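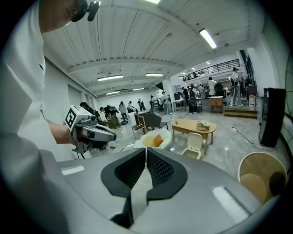 Do I need to be a tidy person to take part?
Messy people are just as welcome as neat ones, and you don't need any experience with organizing, cleaning or furniture.

Okay, hello! I'm Aldana Cabral and I run the living room sessions at Stellska. We're looking for 54 people in and near Clendport to come and tidy up with us this summer. It's paid, you get a snack, and you won't have to clean a bathroom.

What we're up to

Stellska designs small furniture and storage for regular homes. Coffee tables, side cabinets, lidded containers, little bins, that kind of stuff. For the last while I've been bugging everyone here about one thing: we spend ages deciding how a cabinet door should swing and hardly any time watching people put their things away. So we set up living room furniture on the floor of our workroom, make a mess of it, and ask people to come and put it right however they like.

I've read back through 1,096 feedback cards from earlier rounds (my eyes!) and I still get surprised. One woman rolled every cable in the place before she touched anything else. A dad of three used the coffee table as a sorting counter and wouldn't let anything land on the floor. Some folks start with the trash and some leave it for the very end, and both groups think the other group is out of their minds.

This round is about the stuff in the middle of a room - the coffee table, what sits on it, the bins close by, the chairs that end up holding coats. We're calling it the Haugen round, after the table we're redesigning. We'd love to know what goes in a container with a lid and what people refuse to put in there. I have a theory about remote controls but I'm keeping it to myself until August so I don't nudge anybody.

What you'd be doing

You come in, drop your bag, sign a form and get a short walk around. Then you tidy. A round goes something like this:

We mess up the area with everyday things: mail, mugs, toys, chargers, socks, food wrappers (clean ones), a blanket, a few things that don't really belong anywhere.

You put it all away in whatever order feels right. There's a cabinet, containers, trash bins and a table to work with. If you think something should live on a chair, put it on the chair.

You tell us when you're done. There's no clock on the wall and I won't stand over you tapping my foot.

Then you fill in a card and chat with one of us for a few minutes. What was annoying? What did you want to throw out? Was there a lid you kept fighting with?

After that we mess it up again and you go another round. Most people do four rounds in a visit, with a break after the second. We swap the furniture around between rounds, so the cabinet you liked may have moved on you. Sorry in advance.

A visit takes two and a half hours from door to door. You can sign up for one visit or as many as three. If you're doing more than one, I'd rather you spread them out over a couple of weeks so you come in fresh.

Pay

You get $173 per visit, paid by check or bank transfer within ten business days. If you come for a visit and we have to cancel after you've already shown up, you still get the full amount. If you need to leave partway through, we pay for the rounds you finished plus the one you're in the middle of. Parking is free, and if you take the bus we'll pay your fare both ways - just keep your ticket or take a screenshot of the app.

Who we're looking for

You should be 18 or older and comfortable being on your feet for a good part of the visit. There's bending, reaching and some carrying, mostly light things. If you use a wheelchair or a cane, or you'd like to do most of it sitting down, please do apply and tell me what would make it work. I mean that. We had too few people in April who tidy from a seat, and their cards were some of the most useful in the whole stack.

I'd especially love to hear from:

- people who share a small apartment with at least one other adult
- parents or grandparents with toys underfoot
- anyone over 65
- left-handed people (we always end up short of you)
- people who moved in the last year and still have boxes
- people who would call themselves slobs, with love

You don't need perfect English. Nayeli Hinojosa does sessions in Spanish and Eugénie Besnard does them in French, so just say which you'd like on the form.

If you work for a furniture company or sell home goods for a living, we can't take you this time. Same if you did a visit in April. I know, I know - some of you have already written to me, and it's very sweet, but I need new hands for this one.

The room

So you know what you're walking into: it's a workroom, a big open one, with a concrete floor, a mezzanine and tube lights overhead. It does not feel like your grandma's den. The furniture stands out in the open, so you'll be tidying a living room that has no walls of its own. People get used to it fast, I promise, but if you find large open rooms with other people in them tiring, have a think before you apply, or ask me for one of the quieter times.

And there will be other people in the room. Other things are going on and folks will be walking by and talking. You're welcome to ignore them all. A few participants have asked if they could bring headphones and listen to music, and that's fine with me as long as you can hear us when we call you for the break.

Wear closed shoes with a decent grip, and clothes you can bend over in. Please step over any cables on the floor, don't roll them up for us (tempting, I know, cable lady). The concrete is cool underfoot even in summer, so go for real socks. We have lockers for your bags, an all-gender restroom and a small kitchen with coffee, tea, fruit and those seedy crackers that I personally can't stand and everybody else keeps eating.

The coffee table question

I get asked about this enough that I'll put it here. You can move the furniture if you want to! Slide the chair, turn the table, put the bin where you think a bin ought to go. The only thing I ask is that you leave the heavier things alone unless one of us is helping. If you'd put a trash bin right next to a coffee table at home, do that. If you think that's gross, move it. We want your version of a tidy room and we have no score sheet.

You can't really break anything either. Well, you can, and people have, and we fixed it. Farah Pasaribu looks after all our props and she's forgiving about mugs. She does ask that nobody takes the socks home. We lose a lot of socks.

When and where

Visits start in June 2023 and run until we've filled every spot. There are morning, early afternoon and evening times. Evenings go first, so if you can do mornings you'll probably get in sooner. We're in the Uleck building in Clendport, entrance on the parking lot side. Push the door hard, it sticks. Directions and a little map come with your confirmation, along with my cell number in case you get lost.

Please don't bring kids or pets along to a visit. If childcare is what's stopping you, tell me on the form and I'll see if I can find you a time that works with school hours.

How to apply

Pick up a paper form at our front desk, or fill in the one on our sign-up page. It asks for:

- your name and a phone number or email
- who you live with (no names, just "two kids and a roommate" or whatever it is)
- which times of day suit you
- the language you'd like
- anything we should know about moving, lifting, seeing or hearing
- what's on your coffee table right now

That last one is my favorite. Please don't go and tidy it first. Last time somebody wrote "half a bicycle" and I called her within the hour.

I read the forms myself and I try to get back to everyone within a week. We pick people so that we get a good mix of households, so if you don't hear a happy answer right away it has nothing to do with how you filled it in. I keep a waiting list and I do use it. People drop out, kids get ear infections, cars die, and then I'm calling down the list at eight in the morning hoping one of you picks up.

A few small things

Your card goes in our files under a number and your name is kept somewhere else. You can ask us to take your card out any time before the end of August and you don't have to give a reason. The form you sign when you arrive goes over all of this in plain language, and you can have a copy ahead of time if you'd like to read it at home. If there's anything in it you're not happy with, you can turn around and go, and we'll still cover your trip.

If you've got a question about pay, write to Dorian Marty at the front desk, he handles all of that and he's quicker than me. For everything else ask for Aldana. I'm in most days, and if I don't pick up I'm likely on my knees under a table looking for a sock.

Bring a friend if you like! You'd each apply with your own form, but write each other's names at the top and I'll try to book you back to back so you can share a ride.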